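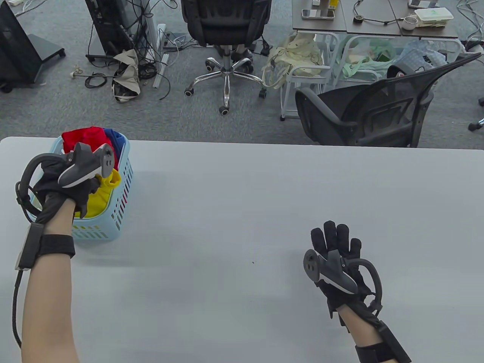 El color de una tela empieza mucho antes de que llegue a la tienda, y en este tema vamos a ver cómo se agarra (o no se agarra) el tinte a la fibra. Yo siempre pido que miréis primero vuestra propia ropa, porque un rojo, un azul y un amarillo como los de las prendas de esa cesta celeste pueden venir de tres familias de colorantes distintas y a simple vista no hay manera de saberlo. Para eso tenemos el laboratorio - y ya os aviso de que mancha.

Tema 2. Fibras y colorantes

Empiezo por el algodón, que me encanta. Es celulosa casi pura, está lleno de grupos hidroxilo y le gusta el agua. Con un colorante directo se tiñe fácil, pero en los lavados va soltando color. Con uno reactivo se forma un enlace covalente y la cosa cambia muchísimo: lo que destiñe ahí suele ser el colorante sobrante que no se aclaró bien.

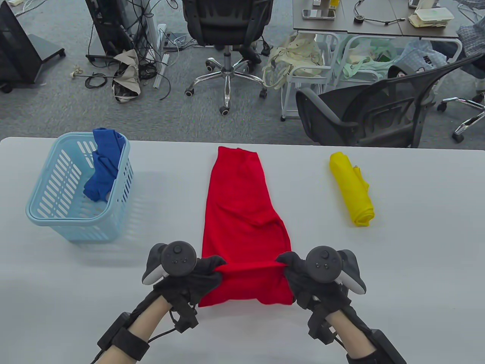 La lana y la seda van por otro camino. Son proteínas, tienen grupos amino que en medio ácido se cargan positivamente, y por eso usamos colorantes ácidos (los aniónicos, repasad el tema anterior si os suena a chino). Ojo con subir la temperatura de golpe en la lana, que se apelmaza y luego vienen los disgustos.

El poliéster es el antipático del grupo. Apenas absorbe agua, así que hay que recurrir a colorantes dispersos y calor: a 110 grados ya se trabaja en autoclave, con presión, y muchas recetas piden bastante más. En la visita a la planta de Carvalho, en Grunville, veréis las máquinas por dentro. ¡Llevad calzado cerrado!

Para la práctica traed:
- la bata y guantes de nitrilo
- 2 retales blancos de algodón, ya lavados
- el cuaderno, con la tabla de solideces copiada
- una prenda vieja de color intenso que no os importe estropear

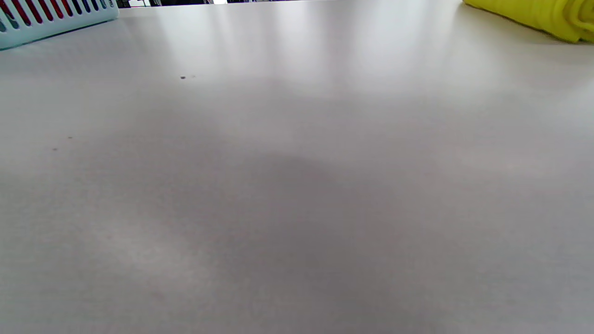

Ensayo de solidez al lavado

Cosemos cada muestra teñida a un tejido testigo blanco, la lavamos con el detergente Taseck y la dejamos secar colgada, separada del testigo. Después comparamos con la escala de grises, del 1 al 5, y apuntamos dos notas: una para el cambio de color y otra para la descarga sobre el blanco. No las mezcléis, por favor, que todos los años me encuentro medias raras. El informe se entrega en el aula 608.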